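Open Day at the Wustton Rugby Ground
Monday | By the Trirkura supporters' page

We use cookies to improve your visit. Accept | Settings

I went with the morning bus from Trirkura, and we were 23 people in it. The club at Wustton has played rugby for 40 years, but I had never seen the ground from inside. First they showed us the changing rooms, then the old stand, which has 234 seats and a new roof. 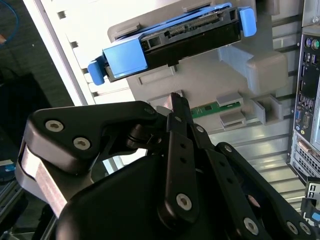

Ivach asked if the junior teams would also train on the main pitch, and was told only in June, when the grass can rest afterwards.

At eleven the women's team held an open training. I liked the lineout practice most – they repeated the same throw 17 times and the coach was still not satisfied.

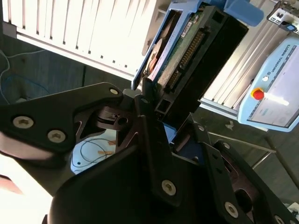
After this we could try the scrum machine ourselves. It is much heavier than it looks, and my shoulders hurt until the next evening. The tea was good and the soup was finished too early.
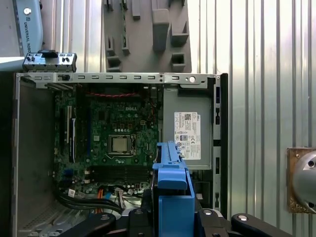
Inside a desktop computer with a Dell board.

In the clubhouse there is a wall with old shirts and match programmes. The oldest programme is from a game against Akbulut, lost by one point.

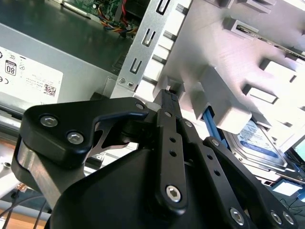 How to get there

The bus stops at the gate. On match days it is better to walk from the station, as the road is narrow and the car park fills before noon.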